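HSP 116 Household Textiles and Care
Week 6 notes: Bedding, warmth and weight

Reading: course pack, sections 3 and 4. Bring a kitchen scale to the April lab if you have one.

1. Fabric weight

Weight is given in grams per square metre (gsm). It tells you how much fibre is there and very little about how warm the cloth will be. A brushed cotton blanket at 400 gsm and a wool one at the same weight behave differently on the bed. Wool holds more still air because the fibre is crimped and recovers after it has been pressed flat.

Samples in the Berwood drawer:
Cotton waffle, 400 gsm
Wool blend, 485 gsm
Dense cotton pile, 600 gsm

Handle all three before the lab. The 600 is the heaviest to wash and takes the longest to dry on a line.

2. Layering

Two light layers usually give more flexibility than one heavy layer. Put the smoother fabric next to the skin and keep the bulkier one on top. Tight tucking compresses the layers and lowers their insulating value.

3. Summer surfaces

In humid climates the surface under the sleeper matters more than the cover. Woven mats of bamboo, rush or cane are laid over the sheet or directly on the mattress. They absorb little and let some air move beneath the body. Wipe with a damp cloth, dry flat in shade, and store rolled or flat according to the weave. Tile mats are strung on cord, and the cord wears out before the bamboo does.

4. Storage

Wash or air everything before it is put away. Body soil attracts clothes moths and will yellow cotton over a season. Fold along different lines each time so the creases don't set. Use breathable bags. Plastic is acceptable for short periods if the fabric is completely dry.
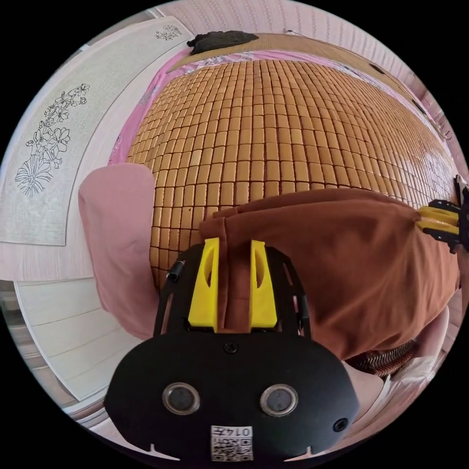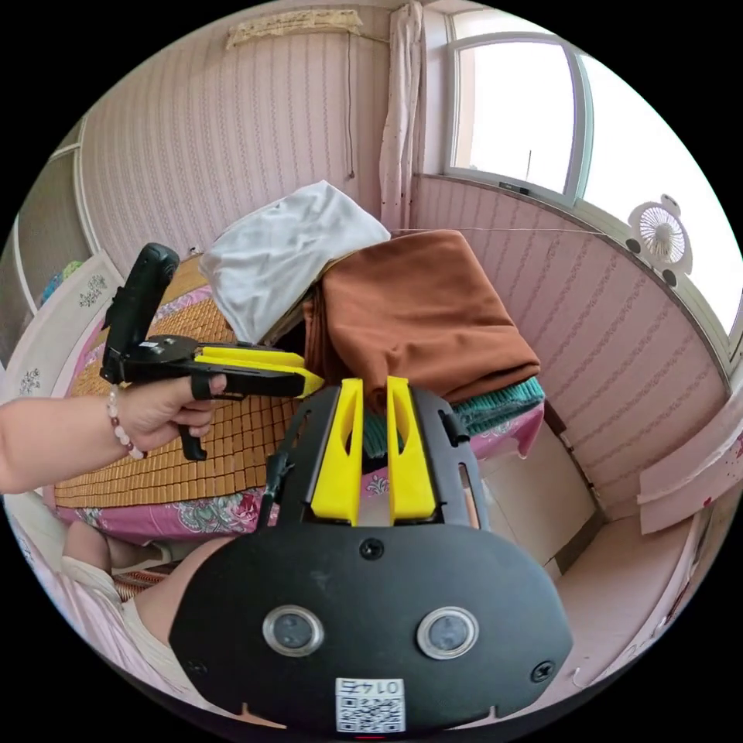
Brown fabric on the bed, first; tan bamboo mat over a floral sheet, second.

Comments on these notes

Clurnora: On section 4, does the advice about breathable bags apply to the wool blend as well? I've always kept mine in a cedar chest with no bag, and I air it once before the cold weather.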